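4. 장보기 놀이 공간의 구성과 관찰

4.1 진열대와 바구니

이 절에서는 우리가 한 학기 가까이 들여다본 채소 가게 놀이 공간의 물건들을 조금 길게 적어 두려고 한다. 놀이 연구 논문에서 교구 목록은 흔히 부록으로 밀려나거나 표 한 칸으로 줄어들곤 하는데, 막상 후속 연구를 하려는 분들이 우리에게 가장 자주 물어 오신 것이 바로 그 부분이었다. 당근은 얼마나 큰 것을 썼는지, 바구니는 아이 팔에 걸리는 것이었는지, 진열대는 어느 쪽을 보고 있었는지 하는 소박한 질문들이다. 그런 질문을 받을 때마다 반가웠고, 한편으로는 지난 보고에서 왜 이걸 빼놓았을까 싶어 조금 민망하기도 했다.

놀이 공간은 머스브리지(Musbridge) 유아놀이관의 안쪽 방에 꾸렸다. 처음 설계를 맡은 샤피크 헤라스(Shafiq Herath)는 진짜 가게처럼 보이는 것보다 진짜 가게처럼 손이 움직이는 것이 먼저라고 여러 번 강조했고, 우리도 그 생각을 따랐다. 벽지나 간판에는 거의 공을 들이지 않았다. 대신 채소를 종류별로 모아 놓는 일, 손님이 고른 것을 담을 바구니를 진열대 바로 곁에 두는 일에는 꽤 오랜 시간을 썼다. 채소 모형은 웰로(Welo) 꾸러미에서 골랐으며, 모양만 보아도 이름을 댈 수 있는 것을 우선으로 하였다. 바구니는 어른들이 동네 가게에서 늘 드는 구멍 뚫린 플라스틱 장바구니로 정했다. 안이 들여다보이니 무엇을 담았는지 옆 사람과 이야기하기에도 좋았다. 채소와 바구니가 가까이 놓인 모습은 그림 1과 같다.
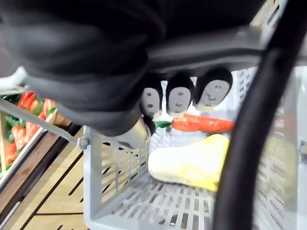 그림 1. 장난감 당근이 담긴 연회색 장바구니와 그 옆의 채소 진열대. 진열대에는 빨간 고추류와 당근 모형이 놓여 있다.

배치를 정하고 나서도 고민이 다 끝난 것은 아니었다. 예비 관찰에서는 채소를 색깔별로 섞어 두었는데, 아이들이 고르는 시간보다 찾는 시간이 더 길었다. 찾는 일도 물론 즐거운 놀이이지만, 우리가 듣고 싶었던 것은 "이거 주세요", "하나 더 살까?" 같은 말들이었으므로 본 관찰에 들어가면서는 같은 채소끼리 모으는 쪽으로 바꾸었다. 이 작은 변화만으로도 진열대 앞의 대화가 한결 풍성해졌다는 것이 기록을 맡은 이들의 공통된 인상이다. 다만 이는 어디까지나 인상이며, 두 배치를 엄밀하게 비교한 결과는 아님을 밝혀 둔다.

4.2 담기와 되돌려 놓기

본 관찰은 4월에 시작하여 모두 80회의 놀이를 기록하였다. 한 회는 60분을 넘기지 않았고, 한 번에 들어가는 아이는 8명까지로 하였다. 더 많은 아이가 함께 놀고 싶어 하는 날도 있었지만, 진열대 앞이 붐비면 목소리가 큰 아이의 말만 기록에 남게 되어 아쉬워도 인원을 지켰다.

아이들이 장바구니를 다루는 방식은 우리가 짐작한 것보다 훨씬 다양했다. 어떤 아이는 마음에 드는 채소 하나를 조심스레 눕혀 놓고는 그것으로 장보기를 마쳤고, 어떤 아이는 바구니가 묵직해질 때까지 같은 채소만 부지런히 날랐다. 당근은 특히 사랑을 받았다. 잎이 달린 쪽을 손잡이처럼 쥘 수 있다는 점이 한몫한 듯한데, 토끼에게 줄 것이라며 잎을 세워 담는 아이도 있었고 국에 넣을 것이라며 가지런히 눕히는 아이도 있었다. 같은 물건이 누구의 저녁상에 오르느냐에 따라 담기는 모양까지 달라지는 셈이어서, 기록지를 읽는 우리도 절로 웃음이 났다.

되돌려 놓기는 애초에 정리 시간의 일로만 여겼던 활동이다. 그런데 기록을 다시 읽던 셰인 루아와이(Shayne Ruawai)가, 놀이가 한창일 때에도 아이들이 바구니 속 채소를 진열대로 돌려보내는 장면이 적지 않다는 점을 짚어 주었다. 마음이 바뀌어서, 친구가 그것을 사고 싶어 해서, 혹은 집에 이미 있다면서 되돌려 놓는 것이다. 이때 나오는 말은 담을 때의 말보다 길고 이유가 붙는 경우가 많았다. 그래서 우리는 분석 틀에 '되돌림'이라는 항목을 새로 두고, 앞서 정리해 둔 기록도 처음부터 다시 읽었다. 시간이 제법 걸렸으나 그럴 만한 가치가 있었다고 생각한다.

정리의 규칙은 되도록 느슨하게 두었다. 채소가 제 무리 곁으로 돌아가기만 하면 방향이나 간격은 묻지 않았고, 헷갈리는 것이 있으면 어른이 답을 알려 주기 전에 아이들끼리 먼저 의논하게 하였다. 껍질을 벗긴 것인지 원래 그런 색인지를 두고 한참 토론이 벌어지기도 했는데, 결론이 나지 않은 물건은 바구니에 그대로 두었다가 다음 놀이의 첫 손님에게 맡겼다. 이렇게 남겨진 물건이 다음 회의 이야기를 여는 일이 종종 있었으므로, 각 회의 시작 상태를 적는 칸에는 바구니에 남은 것도 함께 기록하였다. 되돌림 항목의 세부 분류와 판정 기준은 다음 절에서 다룬다.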